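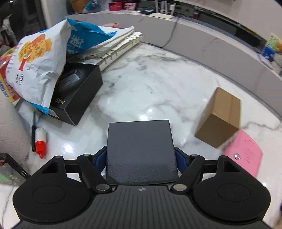 Last edited Saturday, 6:10 pm

So the new advice going round is that you can't have a tidy kitchen until you give your counter "a landing zone." Ours has been a landing zone for years. Everything lands. Nothing takes off.

Current residents: a 65w charger still in its black box, a crumpled paper bag with 米 on it, a stack of ring-bound notebooks, a pen, a little white bottle with a red nozzle lying on its side.

The Pastcombe method (Ewan Kerr sent me the link, thanks Ewan) says to sort it all by "how often your hand reaches for it." My hand reaches for the pen. The pen is never where my hand goes. Now what?

They also want you to buy a tray. It's always a tray. The Keltent one is 378 dollars for the large, and I'd like to know what it does that marble doesn't.

A tray is a smaller counter on top of your counter. I will not be taking questions.

The part I might believe: deal with the packaging first. Small cardboard boxes, product boxes, bags. Fine. Except I keep every charger box in case I need to return the thing, and I have returned one thing in 10 years.

Also there's a pink sheet of paper with handwriting on it and the method has no category for "note, possibly important." Guthrie's reply to me was "scan it." Scan it into what — another pile?

Giving it 6 days. I'll move the notebooks to a shelf and see who complains first. My money's on me.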